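Visit report: Liltent subtitling and localization open house, June

Liltent holds one open house a year at its Grastach office. It translates animated series and comics from Japanese into English, and the afternoon is aimed at people who do the same work elsewhere or want to. Doors opened at 1 p.m. Entry was free, but the workshop had to be booked.

Style guide session

The first hour was a talk by Elie Issa, who edits the house style guide. The guide has 1472 entries. The longest section covers forms of address, and most of the talk stayed there.

House practice is to keep an honorific only when a later line depends on it. If a character drops -san halfway through an episode and another character reacts, the suffix has to be in the subtitles from the start. Otherwise it is replaced by a first name, a title or nothing. Translators enter the choice in a relationship sheet before they begin episode one. The sheet has a row for each pair of speakers, and the two directions are filled in separately. A teacher and a student rarely address each other at the same level.

Sempai and senpai were both in use at Liltent until last year. The guide now gives senpai only. Older files are being changed when they come up for reissue.

Issa also covered kinship words used for strangers. Oniisan said to a shop clerk becomes "sir" or "excuse me", never "brother". One attendee asked about regional speech. The guide has no fixed rule, and the editor for each series decides.

Line length and timing

Karim Ghanem ran the workshop, which used a two-minute exchange from Wana, a series about a ferry crew. We worked in pairs. The captain speaks in long polite verb endings and the deckhand answers in plain form. A literal version ran well past the reading speed limit, so the politeness had to move into word choice. My pair used "would you" for the captain and contractions for the deckhand. Ghanem accepted this but cut one of our lines by half - the shot changes before a viewer could finish it.

Term database

Matlala is the in-house term tool. It flags a name or title that is spelled two ways within a series. The demo file held 2000 lines and returned 100 flags, many of them long vowels (Yuuki, Yuki, Yûki). It doesn't check honorifics against the relationship sheet. I would have found that more useful - it was named as planned work, without a date.

Practical notes

The talk handout is worth asking for at the desk. The workshop room is small and warm. Anyone coming by train should allow time for the walk uphill from Grastach station. The open house closed at 5 p.m.

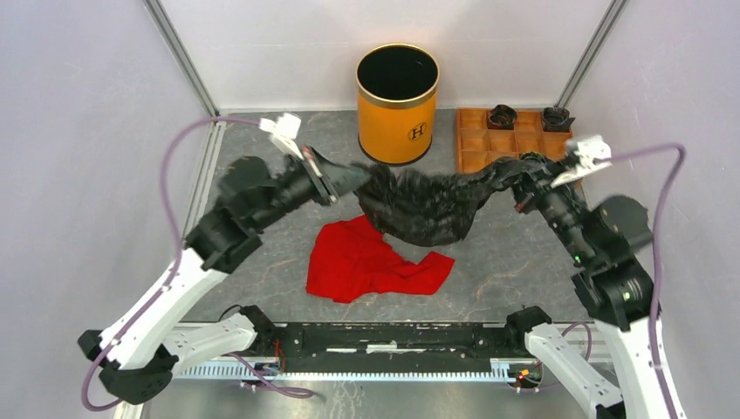
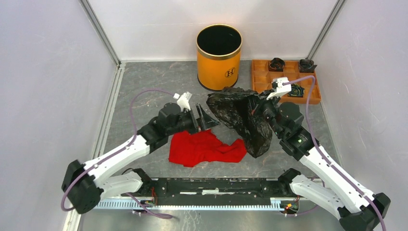
Both photos: robot arms in an enclosed cell with white walls.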